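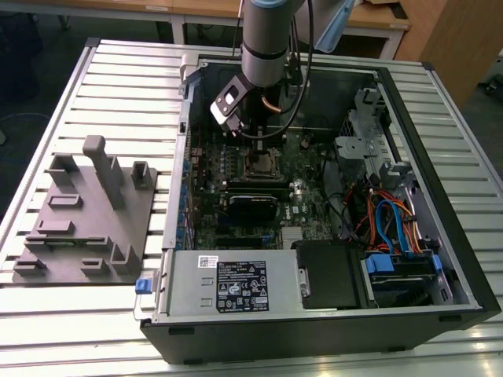 Home Lists Archive Thread Previous Next Log in

Search this list All messages Go

Posted in December, 9:10 am
By: list member, Clunda workshop

Subject: Re: Futton teardown kit, anyone running one?

> We're pricing up the Futton kit for our refurb line and the sales
> material is thin. It says "desktop towers, all common formats" and
> leaves it at that. Does anyone have one on a bench? I want to know
> what the fixture plate is like, whether the gripper can get at the
> memory without fouling on the cables, and what you pay for after the
> first year. We do mostly ex-government machines, a mix of ages.

We've had one on trial at Clunda for nine weeks, so I can answer most of that. We supplied our own arm. The kit is the gripper, the printed plate, the software licence and two days of setup from Albers, who are the local agent.

The plate first. It's grey printed plastic with a tall post in the middle and a lot of blocks, ledges and slots for parking parts. It bolts to slotted aluminium, and ours sits to the left of the tower. The small clips wear. We've replaced two so far and printed the spares ourselves from the files Futton sends out. If you don't have a printer, ask Albers to put a second plate in the quote.

The tower goes on its side with the panel off and the board facing up. The software won't start until you've taught it the case model, and that takes a person the better part of a morning for a new one. After that it's quick to recall. We've put 204 machines across the bench and most were from three case families, which suited it. Your mix of ages would worry me more than anything else.

On the memory, it depends on the layout. Where the slots run across the case just below the processor, with the graphics card directly under them, there isn't a lot of room for the fingers. We pull the card first on those. Drives on plastic rails come out well. Loose bundles of drive and power leads are the weak point. The vision confuses them with the edge of the drive cage and stops to ask for help. We now tie them back by hand before the run, and I'd count that labour in your costing.

It doesn't do power supplies in our setup. The release latches vary too much and we gave up on them early. It won't clean old paste off a processor either, so that's still a job for whoever is on the bench.

Watch the gripper cable. It hangs in a loop beside the wrist and if you leave it too long it drops over the board. Albers shortened ours on the second visit and sent a clamp, but the clamp isn't in the parts list.

Costs after year one are the licence renewal and finger pads. Support comes out of Lelano and is by email only. Replies have been good, usually the same day if you write before 10 in the morning. Phone support is extra and we didn't take it.

We're keeping it for the bulk lots — the odd jobs have gone back to the hand bench. If your jobs come in small batches I'd ask for a trial before signing anything. Albers agreed to ours without much fuss, though we paid the freight both ways.

I can post the case list we've taught it so far if that's any use. It's a plain spreadsheet and needs a tidy first.

Reply to list Reply to sender Next in thread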